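# Chapter 4: Household Budgets and Fixed Obligations

A household budget is a record of planned receipts and planned payments over a fixed period, usually one month. Chapter 3 dealt with the balance sheet, which shows what a household owns and owes on a single day. The budget deals with flows. The two are linked: any month in which receipts exceed payments raises net worth by the difference, provided that asset prices do not change.

## 4.1 Classes of payment

Payments are sorted by how quickly they can be changed. A *fixed obligation* is set by contract and stays the same from month to month, such as rent or a car loan installment. A *variable necessity* recurs but differs in amount, such as groceries or heating. A *discretionary payment* can be dropped at once without penalty.

The boundaries are not always clear. A phone plan is fixed until the contract ends and discretionary in part after that. In this book a payment is classed by its status on the first day of the budget period, and it keeps that class until the period closes.

Consider the Charbonneau household, which is used in the worked problems through Chapter 6. Its take-home pay in March was $5,220. Fixed obligations came to $2,088, so the fixed obligation ratio was

2,088 ÷ 5,220 = 0.40

A ratio of 0.40 means that 40 cents of each dollar received is committed before the month begins. The ratio says nothing about whether the remaining payments are well chosen – only how much room is left to choose them.

## 4.2 Irregular payments

Some payments fall due once or twice a year. Property tax, insurance premiums and vehicle registration are common cases. If they are left out of the monthly budget, the budget will appear to balance in most months and fail in the rest. The usual treatment is to divide the yearly total by 12 and transfer that amount each month to a separate account, called a *sinking fund*. 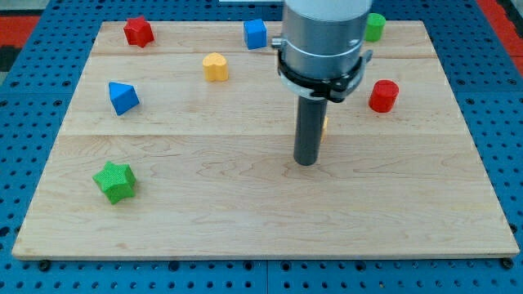 The transfer is entered as a payment in the month it is made. When the bill arrives, it is paid from the fund and does not appear in that month's budget again. Entering it twice is the most frequent error in the exercises for this section.

A sinking fund should be kept apart from the emergency reserve. The first covers payments whose dates are known, and the second covers those whose dates are not. Section 4.3 sets out a method for sizing the reserve when income varies, using the Etbridge wage tables in Appendix B.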